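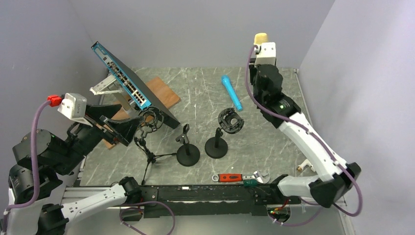
Blue network switch and microphone hardware on the bench.

Hum on one desk mic only when the network switch is powered

Senyo Sowah
I run a small podcast setup in Brestuvdale. There are 4 mics into a Geltari mixer, which connects by Ethernet to a recorder through an unmanaged switch. With the switch powered, channel 3 has a steady buzz, strongest at 200 Hz. Channels 1, 2 and 4 are clean. Swapping the mic changes nothing. The switch uses a 12 V wall adapter on the same power strip as the mixer. Cable or ground loop?

Silvan Ammann
Start with the cable on channel 3. Move it to channel 1 without changing anything else. If the buzz follows the cable, open both connectors and check that the shield is soldered to pin 1 at each end. A broken shield still passes audio but picks up noise from any adapter nearby.

If the buzz stays on channel 3, unplug the Ethernet cable from the mixer and leave the switch powered. Silence at that point means the noise is coming in over the network cable. Check whether that cable is shielded - a shielded one can tie the two chassis together. Replace it with plain unshielded cable and test again. Also keep the adapter lead away from the mic lines, and cross them at a right angle where they have to meet.

Dankwa
Had this with a Kosetti mixer, bought a new power strip, no change. It was the adapter. Try a different 12 V one, same polarity and enough current.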